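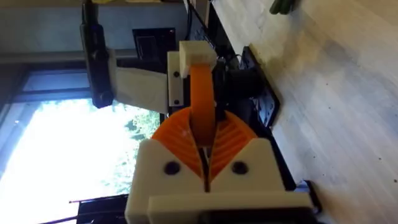
Arnthorpe garden room: table and small containers

Sun 16 August

Gallery 4 in the Arnthorpe set. The earlier galleries covered the hall, the kitchen shelves and the Prutmont cupboard. The subject now is the garden room, which has served as the sorting room since January. Work is done in daylight where possible. The ceiling lamp gives a yellow cast and makes similar greens hard to tell apart.

The large window has a dark frame and looks out on trees. By midday the light coming through it is strong enough to bleach pale surfaces in photographs, so colours should be checked against the objects and not against the screen. Off-white fabric shows the effect more than most things in the room.

Sorting follows the Palomino list, which groups small loose items by container and then by colour. The list has 58 lines at present. Each container keeps its line number when it is moved, and a container that is emptied keeps its number until the list is next printed. Lids are stored separately, in the drawer marked Jelell.

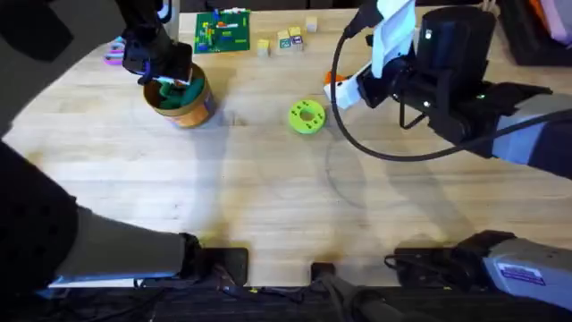 Cup with dark green items, on the butcher-block table. Printed outer wall in orange, brown and cream, darker band near the rim.

The cup is filled to the top, which is the upper limit for any open container on the list. Anything beyond that goes into a second container with the same line number and the letter B. Printed cups are kept for single-colour groups; plain ones take mixed groups.

The table is light wood. It is wiped with a barely damp cloth along the grain and dried straight away. Oil is applied twice a year, in a thin coat, and left overnight before anything is put back. Cups stand directly on the wood. Felt pads were tried and left fibres in the finish.

Files are stored under reference 1413. Prints are available up to 500 mm on the long side.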